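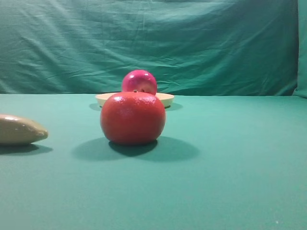 How long can fruit stay out on the kitchen table before it must go in the fridge?

It depends on the fruit and on how warm your kitchen is. Apples can stay out for a week in a cool room, but they keep much longer in the fridge. Oranges are fine on the table for a week too. Tomatoes taste better when they are never put in the cold, unless they are already very ripe and you will not eat them the same day.

This was the question we received most after the last newsletter, so I give it more space this month. My name is Tâm Vi and I write the kitchen pages for the Trình household club. I grew up with a fruit plate on the table all year, and my mother never put anything from it in the fridge except cut melon. In our climate this meant we had to eat quickly.

A few things I have learned since I moved to a house with heating.

Keep the plate shallow. In a deep bowl the fruit at the bottom carries the weight of all the others, and you find the soft one only when it is too late. On a flat plate you see every piece. I also like that a plate holds less, so I buy less.

Keep apples away from fruit you do not want to ripen. Apples give off a gas, ethylene, and it makes bananas, pears and avocados go soft faster. If you have a hard avocado, this is useful. Put it in a paper bag with one apple, close the bag and look again the next day.

Do not wash fruit before you put it out. Wash it when you want to eat it. Fathima Pramanik wrote to me that she washes everything when she comes home from the shop, and then dries it with a towel, every piece. This works also, if you have the patience to dry well around the stem. I do not have it.

If your kitchen is over 24 degrees in the afternoon, I would move most of the fruit to the fridge and leave out only what you will eat that day. Nhàn Võ keeps hers in an unheated hallway at 18 degrees and is very satisfied with it.

Cut fruit is another matter. It goes in the fridge in a closed box, and I finish mine in 3 days at most.

Bình Đỗ asked for something to do with apples which have become a little soft but are not bad. I take 600 grams, peel them and cut them small, and cook them slowly with a spoon of water and a bit of cinnamon until they fall apart. No sugar is needed if the apples are sweet. We eat it with yogurt, or warm on toast.

For the February issue I would like to write about onions, garlic and potatoes, and why they should not all live in the same basket. If you have a question about this, please send it to me or give it to Đạt Thái at the desk.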